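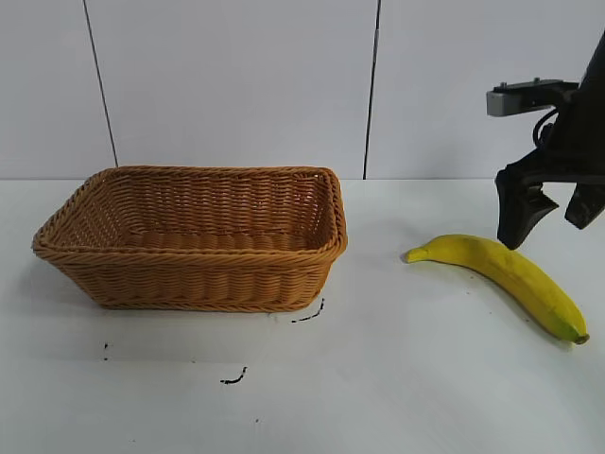
# What Happens to the Packers? Automation at Vlachou Fruit Hampers

Workplace Studies, major project
Nataša Georgiou
3 Nov 2025

## Why I picked this one

My aunt packed gift hampers at Vlachou for years, so I grew up hearing about sore wrists and who'd nicked whose stool. When she mentioned they were putting an arm on one of the benches, I rang up and asked if I could come and hang around. They said yes! I ended up doing four visits, talking to anybody who'd let me, and once getting in the way of a pallet jack (sorry, Krešimir).

Vlachou makes up fruit baskets for offices, hospitals and hotels. The arm has been there since January. It was set up by a small firm called Trivon, and everyone on the floor calls it Drumik, which was the name on the crate it came in.

## What the job is

The bit the arm has been given is pretty simple to explain. You've got a woven basket on a white table and a piece of fruit next to it, and the fruit has to go in the basket. A banana lies on its side with a curve to it, so the two fingers have to come down over the middle with enough of a gap, then close gently. Squeeze too hard and you've got a brown patch by the time it gets to the customer.

People do this without thinking. I tried to write down how Sigita Lapiņa picks up a banana and gave up, because she was on the next basket before I'd finished the sentence. The arm is much slower, but it doesn't mind doing the same thing all afternoon.

What it does not do is the pretty part. Ribbon, tissue, turning the pears so the good side faces out, all of that is still hands.

## What changed for the people

**The pace feels different.** Sigita told me she used to set her own rhythm and now she notices herself listening for the arm. She isn't racing it (she'd win), it's more like having someone beside you who never stops for a chat.

**Jobs moved around.** Nobody was let go while I was visiting, and I did ask. Velimir Babić went from packing to looking after the arm's bench, and he got 10 hours of paid training for it. He likes it. He also said he misses sitting with the others, and that being the one who gets called over every time there's a dropped plum wears a bit thin.

**Wrists!** This was the big plus. Three packers brought it up before I'd even asked. Less reaching and gripping means they go home less sore, and one of them has started knitting again.

**Worry.** It's there, even if people are cheerful about it. Lalit Chaturvedi, the floor supervisor, was pretty straight with me: he can't promise what the bench will look like in a few years. I thought that was fair of him, but I could see why it didn't calm anyone down.

## My little survey

I handed out a one-page form and got 70 per cent of them back, which my teacher reckons is good going. Most people said the arm made their day physically easier. Most of the same people also said they'd like more of a say in which jobs it gets next. I hadn't expected those two answers to sit together so neatly on the same forms.

## Things I'd do differently

I only went in on day shift, so I've got nothing from the night crew, and they apparently have stronger opinions. I'd also ask about pay earlier. I left it until my last visit and ran out of time with Velimir, who had a basket order to get out the door.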